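Workshop notebook, September 15, 2026
Citrus table, second layout
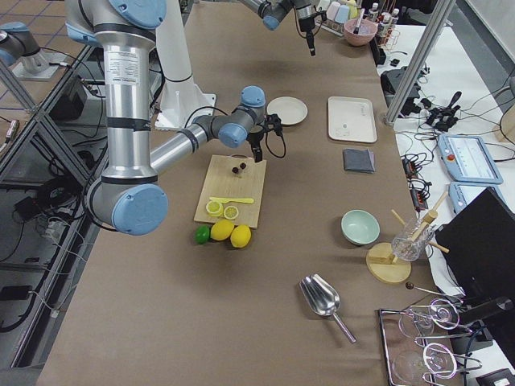 Spent the morning arguing with Aminu about lemons. He wants the garnish station to look "like someone just stepped away from it." I want it to look like someone could step up to it and find the knife. We have been having this conversation since August and neither of us has moved an inch, which is more than I can say for the lemons. They roll.

Where things stand: bamboo board in the center, slices at the near side of it with the yellow knife above them, whole fruit in front on the brown paper. The two little dark round ones are up near the top edge of the board. Aminu calls them cherries, Adesuwa calls them grapes, and the prop sheet calls them "fruit, small, dark." I side with the prop sheet.

The knife is plastic and a toy. I had a long speech ready about how it would look silly next to a steel scoop, and then I saw them together and it was fine. Speech filed for later use.

Brown paper: keep. The white sheet we tried in August showed every crumb and made the plate vanish. The off-white plate still isn't doing much for us at the back, but at least you can tell it's a plate. Adesuwa Nnaji wants to swap it with the mint green bowl, so that the bowl sits nearer the tray and the plate comes up front for finished slices. Worth trying. The bowl is a nice color and has no job.

The tray has a few faint marks on it. I had a go at them with baking soda and they stayed exactly as faint as before. Leaving it.

The glass in the wooden holder is the thing everyone comments on. Round base, sticks going up and out around the cup. Aminu Ekpo says it looks like a campfire that lost its nerve. I like it, but the base wants more room on the right, and whoever reaches for the thin rod with the black knob has to go past the cup to get it. Move the rod to the left of the board next time, parallel to the knife. Or put it on the folded cloth, which would give the cloth something to do too.

Scoop: handle currently points toward the lower right. Good for me, bad for Adesuwa, who is left-handed and has said so 23 times. Turn it.

Sorting box is labeled Skustelach now, after the shelf it lives on. Spare limes go in there. Please do not put the real ones in with the spares again. We found out about that by smell.

To do before the next layout:
— swap plate and bowl, look at it from the door
— rod to the left
— turn scoop handle
— ask Wanigasekara if they still sell the small boards
— something under the whole lemons (Aminu suggests a ring of cord, I suggest less rolling fruit)

Adesuwa has the tape for marking positions.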